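About Anard

Anard makes holder boards and slot fixtures for small circuit cards. The company started in one unit on the Feltutow industrial park and now has 21 employees in 2 buildings. Most orders come from equipment builders who need cards held upright, in a fixed order, with access from the front.

Boards are supplied as flat panels in matte gray plastic. Brackets, guides and slots are laid out to the customer's card drawings. A standard layout takes 28 working days from approved drawing to delivery. Revisions to slot position are accepted until the drawing is signed.

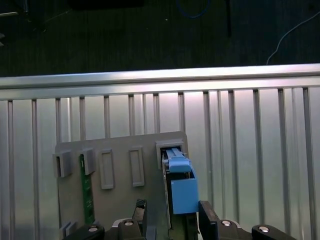
Gray fixture board with a green circuit board and a light blue component, in front of aluminum railing.

Our main product line is Kuva. A Kuva board can combine raised brackets, recessed slots and open guides on one face, so cards of different widths can share a panel. Narrow cards are normally held at the top and bottom. Cards that carry a plastic housing need more clearance at the side, and we ask customers to include the housing in the drawing, with tolerances.
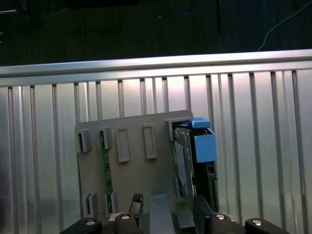

Clearance is the most common cause of a rejected drawing. Almost 80 percent of the queries we send back concern the gap between a housing and the next slot. The remainder are mostly missing card thicknesses or unmarked connector ends.

Fit checks are carried out with the customer's own cards. Each slot is checked separately, then again with its neighbors filled. Results are recorded by slot position, left to right, and sent with the board.
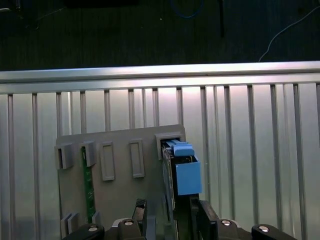
Card with blue housing at the rightmost slot. The green circuit board is to the left.

In April we took over the fixture repair work of Ní Chonaill, including spare brackets for its older boards. Repair requests should give the board number and the slot affected.

Page last updated Thursday, May 22, 2025.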